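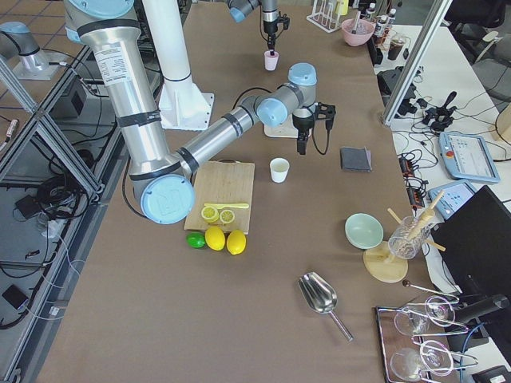
*Une planche à découper en bois clair, une petite tasse rose. Avril 2024.*

Hiyori Kaneko arrive en retard, repart dans une heure. Un mariage à livrer. Elle loue de la vaisselle — assiettes, gobelets, plateaux, saladiers — sous le nom de Prorkness, dans un ancien garage à vélos. 4 000 pièces au catalogue. Pas de site, ou plutôt si, un site, mais « il faut pas trop le regarder ».

On commence par l'argent, elle préfère.

« Les gens pensent que c'est le lavage qui coûte. Non, c'est le transport. Une caisse d'assiettes c'est lourd, c'est fragile, ça prend toute la place. Le premier été j'ai fait 54 livraisons et à la fin il me restait 1 380 euros. Pour la saison ! »

Elle rit. Moins drôle sur le moment, dit-elle ensuite.

Avant ça, neuf ans de restauration collective. Une cantine scolaire, puis une autre. C'est là qu'elle a pris le goût du plastique dur, celui qu'on lave et relave, couleurs pastel un peu passées. La porcelaine, elle en a, pour les mariages. Elle ne l'aime pas beaucoup.

« La porcelaine, les invités font attention cinq minutes. Après le fromage c'est fini. »

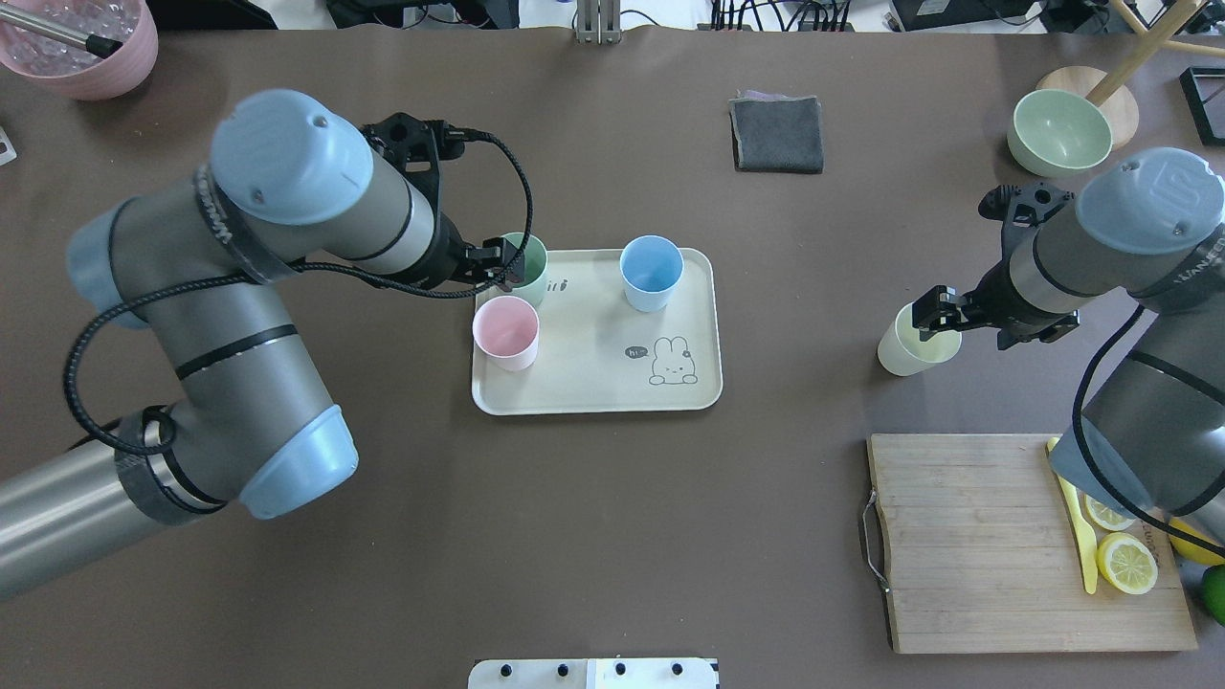
## Les gobelets qui ne reviennent pas

Sujet sensible. Le gobelet disparaît. Dans les sacs, les poussettes, les coffres. Elle demande une caution, la rend presque toujours en entier, ce que son associé Wycliffe Kimaro lui reproche assez régulierement.

« Wycliffe a raison. Mais appeler une mariée le lendemain pour deux gobelets, je peux pas. Une kermesse, oui. Une kermesse m'en a perdu 53, là j'ai appelé. »

Et alors ?

« Ils en ont retrouvé la moitié dans le bac à sable. »

Le reste facturé. Payé en juillet, avec un mot d'excuse signé de toute une classe de CE1, qu'elle a gardé quelque part, elle ne sait plus où.

Je lui demande pour les rayures. Les taches de curry surtout. Bicarbonate, soleil, patience — et au bout d'un moment on retire la pièce du lot. Elle les donne à une école de cuisine.

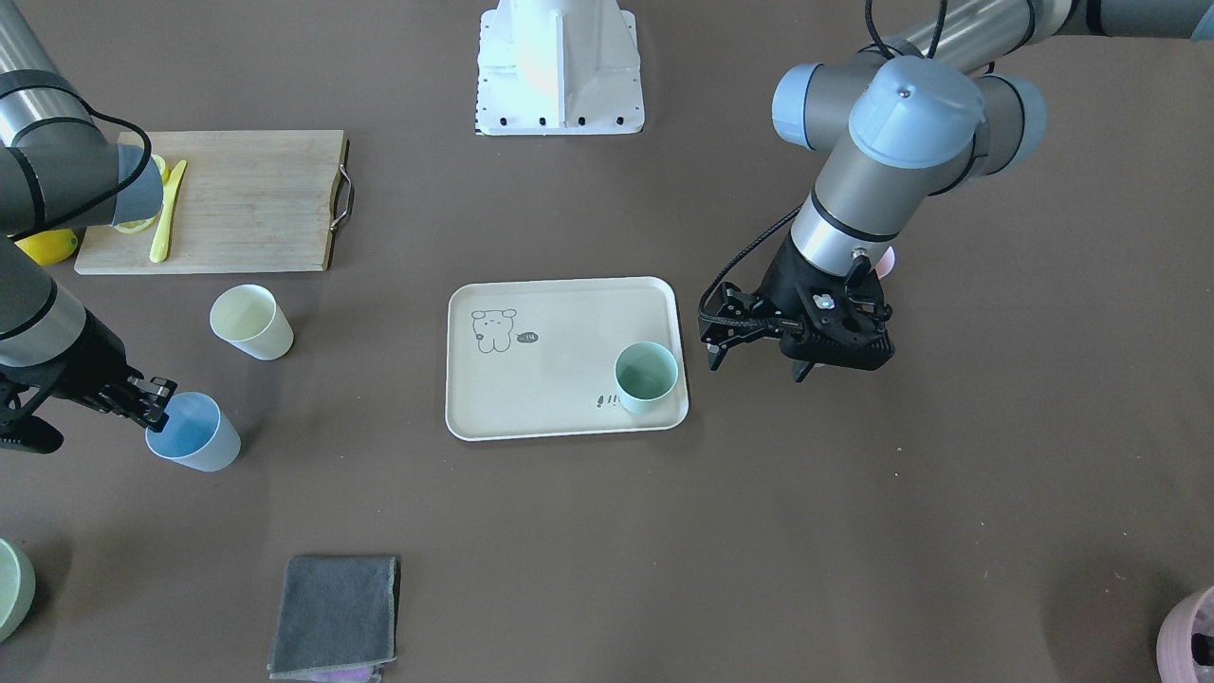 Donner, ça lui plaît plus que vendre. Elle a essayé les brocantes une fois, deux heures debout sous la pluie, recette ridicule. Jamais plus.

La suite ? Un deuxième local peut-être, plus près du centre. Le loyer lui fait peur. La banque aussi, qui veut des prévisions sur trois ans.

« Trois ans ! Moi je sais à peine ce que je livre samdi. »

Son téléphone sonne. C'est le traiteur, il manque des saladiers. Elle note sur sa main, cherche ses clés, me demande si je peux tenir la porte.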